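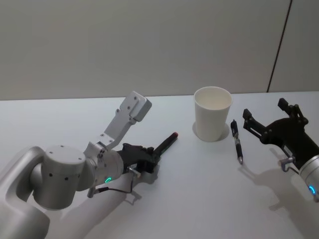

Right. Ten minutes before I need to leave for the bus so this will be quick and probably not in order.

Bread. I said in June I'd write up the rye and then didn't, and two of you have emailed, so.

Background for anyone new. I moved to Breltamthorpe with one suitcase and a jar of starter wrapped in a tea towel, and the starter died in the first week. My fault. Left it on top of the boiler. Went a sort of grey pink and smelled like nail varnish, into the bin, jar and all. Sulked for a bit and bought sliced.

Then the Avcı shop on the corner started doing wholegrain rye flour out of the big sack by the till, and I got talking to Ebbe Dahlgren in the queue, who has been making the same loaf since before I was born and thinks most of what I do is daft. He gave me a spoonful of his. In a sandwich bag. That's the one I've still got.

So the loaf. This is what I do now, having changed it about every week since spring.

Night before, the starter gets fed. 210 grams of rye, same of water, a good spoon of the old stuff. Water warm like a bath you'd put a baby in. Cover it, leave it on the side, go to bed. In the morning it should be domed with cracks across the top. If it's sunk in the middle you slept too long, use it anyway, it'll be sourer and some people like that. I do.

Then the rest of the flour, salt, a big spoon of treacle, caraway if you can stand it. Kelly can't. Kelly Rocha, who I share the kitchen with, picks every single seed out and leaves them in a line round the plate. So I do half and half now, seeds one end, plain the other, and mark the seedy end with a thumbprint which vanishes in the oven every time.

It's not dough. I want to say this very clearly as it put me off for months. I kept adding flour because it looked wrong. It's mud. It's supposed to be mud. You don't knead it, you stir it with a wet spoon and scrape it into the tin and smooth the top with a wet hand and you're done, five minutes, less.

Tin matters more than I thought. I had a cheap one that bowed out at the sides and everything came out the shape of a shoe box someone had sat on. Got a second hand Marard from the Saturday market at Lereck, heavy thing, dented at one corner, and it's been brilliant. Weighed a finished loaf out of it last week, 733 grams, which means nothing to anyone but I wrote it on the calendar.

Proving. Everyone says two hours. My kitchen is freezing so it's more like four, and in the really cold bit of the year I put it in the oven with just the light on. Look for pinholes in the top. When they start to show, in it goes. Don't wait for it to double, it won't, and by the time you've decided it might, it has gone over and you get a big cave under the crust. Had the cave three times. You can hide a whole slice of cheese in it so not a total loss.

Oven as hot as it goes for the first bit, then down to medium for most of an hour. I don't have a number for you, the dial on ours has worn off. Kelly scratched a mark on it with a fork for pizza and I go from that, pizza minus a bit.

Then the awful part. You have to leave it. A whole day, wrapped in a cloth. I know. I cut the first one after twenty minutes and it gummed up the knife so badly I had to soak it, and the middle was like putty. Next day, same loaf, perfectly decent. Ebbe says two days. Ebbe also says butter should be as thick as the bread, and he's 81, so perhaps listen.

Things that went wrong, quickly:

Forgot the salt. Tastes of wallpaper. Toast it and put a lot of something on.

Used all the starter and kept none back. Nearly cried, then found enough dried on the side of the jar to get it going again. Took four days. Keep a bit in the freezer, I do now, in an ice cube tray with a label on becuase Kelly put one in a squash.

Tried it with half white flour. Fine. Bit pointless. It was neither one thing nor the other and went stale by Tuesday, where the proper one is still good after a week and I think better on about day four.

Tried beer for the water. Don't know. Need to try again with a beer I'd want to drink.

Someone asked what it costs. Haven't worked it out properly. The flour is cheap from the sack, the oven isn't, so I've started doing two tins at once and giving one away. The lady downstairs gets most of them. She's sent up plums twice, so next post might be plums, if I get round to stoning them before they go.

Also somebody asked about rye crispbread and yes, I've got a go at that half written, it's mostly about how I burned it. It needs rolling thinner than I've got the patience for.

Bus. Will fix the typos tonite. If your starter has gone pink, chuck it, please, don't email me a photo, just chuck it.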